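# Osberg recreation center to stay open later through winter

Monday, October 24, 2022

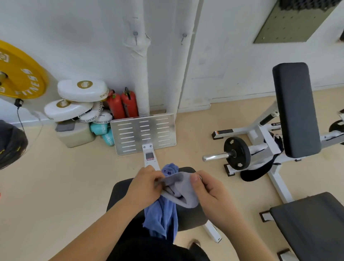 The Osberg recreation center will keep its doors open until 10 p.m. on weeknights starting next week, the town parks department announced. The building now closes at 8 p.m.

The longer hours will run through the end of February. After that, the department will look at attendance figures and decide whether to keep them.

Rafail Katsaros, who manages the center, said the change came out of a survey mailed to members over the summer. The center received 1,179 completed forms. Later closing was the most common request, ahead of more parking and a lower family rate.

"A lot of people work in Irkton and don't get back to town until after seven," Katsaros said. "By the time they've changed, we're turning off the lights. They've been telling us that at the front desk for a long time, and now we have it on paper."

The exercise room, the indoor track and the small gym will all be available during the added hours. The pool will still close at 8 p.m. because the department has not been able to hire enough lifeguards for a second evening shift. Katsaros said six people have applied for lifeguard jobs and training will begin in November.

Two evening classes are being added to the schedule. A beginner strength class will meet on Tuesdays at 8:15 p.m., and a stretching class will meet at the same time on Thursdays. Each is limited to 12 people. Members can sign up at the front desk or by phone. Nonmembers may attend for $5 a class if there is room.

Monthly dues will not change. The department expects the extra staff time to cost around $9,000 for the season, paid out of money left over from this year's summer camp budget.

The side entrance on the east end of the building will be locked at 8 p.m., and visitors arriving after that should use the main door. The bus from Irkton stops across the street, with the last one leaving Osberg at 10:20 p.m.

Locker rentals that expire this month can be renewed until Friday. Lockers that have not been renewed by then will be emptied, and the contents will be held at the front desk for two weeks.

Weekend hours stay the same, 7 a.m. to 6 p.m. on both days. The center will be closed on Thanksgiving and will close at noon the day before.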